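The Line Item for Lisis

The requisition form at Fevach had a field for purpose, and the field held 242 characters. The planner had used all of them on the first attempt and been told by the system that line breaks counted. She took out the line breaks. Then she took out the word "autonomous," which finance had flagged in March on an unrelated form for a floor scrubber.

The form was dated 4 November 2020. The cell it concerned was Lisis, on the lower level, where the kitchen mockup stood: counter, sink, and a machine that was supposed to learn to put plates where plates went. Lisis had run for two quarters on parts borrowed from other cells. The borrowing was tracked in a spreadsheet with a column for the lending cell and a column for the return date. The second column was mostly blank.

She went down with a clipboard because the spreadsheet and the cell did not agree. The spreadsheet listed one spare cable set. The technician on shift said the set had been installed. She asked when. He said before he was hired.

The arms were in motion when she got to the counter. She waited behind the tape and wrote down what she could read from there.
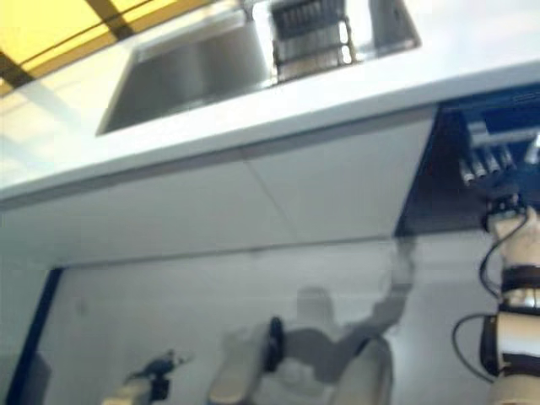 Should spare cables and connectors be budgeted with the arm or as consumables?
Budget them as consumables. An arm is bought once and depreciated, while cables flex on every cycle and are replaced on a schedule, so they belong in the operating budget with the finger pads and the filters.

That was the wording in the planning guide, section four, and she had written section four. She had written it before anyone at Fevach owned an arm. It had seemed clear then. Now there was a quote from Ibarra that bundled the cables with the arm at a discount, and if she split them out the discount went away and the arm crossed the threshold that required a second signature. If she left them in, the cables would be depreciated over a term that no cable had ever reached.

She called Ibarra from the corridor. The sales desk put her on hold and then explained that the bundle was a single part number. It could be shipped in two boxes. It could not be invoiced in two lines.

"Can it be invoiced in two months?" she asked.

The desk said it would check. It called back while she was on the stairs. It could not.

The other bid was from Clurow. Clurow sold the arm bare, with a service contract of 29 pages, and page 12 said that grippers were excluded from all coverage if used in contact with water. She read the sentence twice and put a flag on it. Then she went back down to Lisis to confirm that the application involved water, so that the file would show it had been confirmed.

The technician had the reset running. He did not stop it for her. He said the reset was the slow part. The machine could move a plate in the time it took him to drink half a coffee, but each run had to start from the same arrangement, and getting the arrangement back used up the shift. He wanted a second set of racks more than he wanted a second arm. Racks cost almost nothing. He had asked for them in March.

She looked for the request. It had been entered as capital equipment and rejected for being under the minimum.
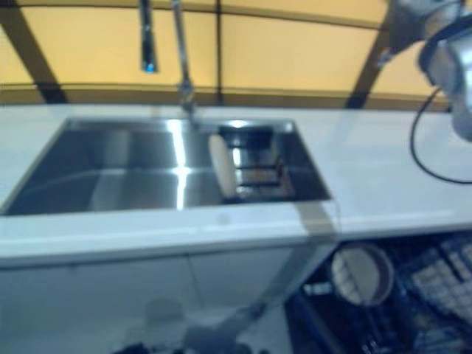
Lisis cell, sink and open dishwasher, one plate upright in the sink rack.

She entered the racks again under consumables, 400 dollars, quantity two. The system approved them before she had taken her hand off the mouse. She wrote the approval number on a sticky note and took it downstairs herself, and the technician put it on the inside of his locker door beside a takeout menu.

The arm took longer. She made a table with the two bids side by side and a third column for doing nothing. The third column had costs in it too: hours lost to borrowed parts, hours spent looking for the cells they were borrowed from, a line for her own time on the stairs. Finance asked her to remove that line. She moved it to a footnote.

In the purpose field she wrote that the Lisis cell required one manipulator arm, cables included, to replace equipment on loan, and that the work was the loading of dishes. It fit with room left over. She considered adding the word "wet" and looked up whether it would trigger a safety review. It would. She added it anyway and selected Ibarra from the list.

The confirmation page gave a status of pending and an estimated decision date, which was blank. She printed the page and put it in the folder behind the spreadsheet, then opened the spreadsheet and began calling the other cells to ask what they were missing.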